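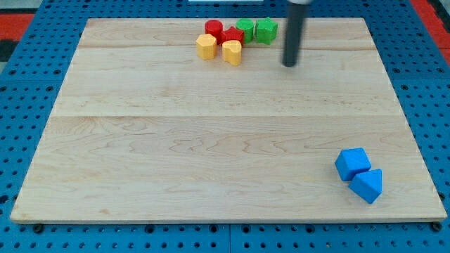
Maple board on the blue pegboard table, blocks near the top.

Bench notes / Kitchen appliances / Blenders
February – Domnica Grecu, Priliddale workshop

Second round on the Stoka jug blender. Same recipe as before so the numbers can be compared: 200 g frozen mango, one banana, 24 ice cubes, cold tap water up to the lower line. Lid on, cap in, full speed.

First run stalled at the start. The fruit bridged over the blades and the motor just spun under it. Stopped, pushed it down with the tamper, started again and it went through. Texture was fine after that apart from a few hard bits of ice near the lid.

Second run I put the water in first, then banana, then mango, ice last. No stall. I want this order in the instruction leaflet – the current one says ice first and I think that is half the complaints.

Jug seal: the gray one from Clalonen leaks a little at the base when the jug is full. Wiped it, refitted it, same again. The older black seal holds. Both measure the same across, so it may be the softness of the rubber. I have set one of each aside in the drawer marked 501 for whoever has time to cut them open.

Noise is still high on speed 3, lower than I expected on full. There is a rattle in the middle range that goes away if you press on the jug handle. Could be play in the coupling. Check against the spare base before blaming the motor.

Cleaning: warm water and a drop of soap, short pulse, rinse. Mango strings stay wrapped under the blade and need the small brush.

To do
– repeat with fresh fruit, no ice
– order more black seals
– ask about the leaflet wording
– return the kitchen scale to the front bench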